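Switching to Solid Shampoo, and Why I'm Not Going Back

March 21, 2019

I finally used up the last of my bottled shampoo in November, and I have been washing my hair with a bar ever since. I promised a few of you I'd report back once I'd given it a fair try, so this is that post, and it's going to be long because I have become a person with Opinions about shampoo bars.

First, the thing I had wrong. A shampoo bar and a bar of soap can look exactly alike sitting in the dish, and they are very different animals. Real soap is made with lye and oils and it's alkaline. A lot of bars sold for hair are made with mild cleansers pressed into a puck, with a lower pH, and hair tends to like that a lot better. I bought a true soap bar first (a gorgeous swirly one from the Grullcombe craft market, smelled like a lemon orchard) and with our hard water it left my hair feeling like candle wax. I now use it on my hands and love it!

Then I got the Zuler rosemary bar, the pressed kind, and wow. It lathers like crazy. You wet your hair all the way through, rub the bar between your palms, and work the foam in at the roots. Don't drag the bar down the length of your hair, I did that the first week and got tangles you would not believe. The suds running down when you rinse are plenty for the ends.

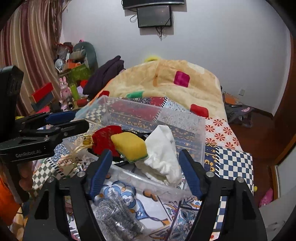

My scalp did get a bit weird in the beginning. Days one through 7 it felt oily by evening, and I was tempted to dig under the sink for an old travel bottle. By day 11 it had calmed down and I could go an extra day between washes, which I have never been able to do in my adult life. I have fine, wavy hair that hits just below the shoulder, so if yours is thick or color treated you may have a totally different time of it.

For conditioner I've tried two. The Kikuchi camellia bar is lovely but very firm, and it takes a while to get anything to come off on your hands. In the end I started leaving it in the warm spray for a few seconds and that helped. The other is a plain apple cider vinegar rinse, one tablespoon in a cup of water, poured over and then rinsed out with cool water. Yes, you smell like salad while you're in there. It goes away when your hair dries, I swear!

Storage matters more than I expected. Mine sat in a puddle for the first two weeks and turned to mush on one side. It's on a slatted dish now, on the shelf farthest from the spray, and I cut each new bar in half with a kitchen knife and keep the spare half in a drawer. I got 50 washes out of the last one doing it that way. The bar was 13 dollars, so you can do the math, I was thrilled.

Next on my list is the Drutness oatmeal bar, which has no scent at all and is supposed to be good for itchy scalps in dry weather. I'd also like to try making a solid conditioner at home, if I can find cocoa butter wafers in a smaller bag than the giant one I keep seeing. If you've made one, please leave your recipe in the comments, and tell me what kind of hair you have too!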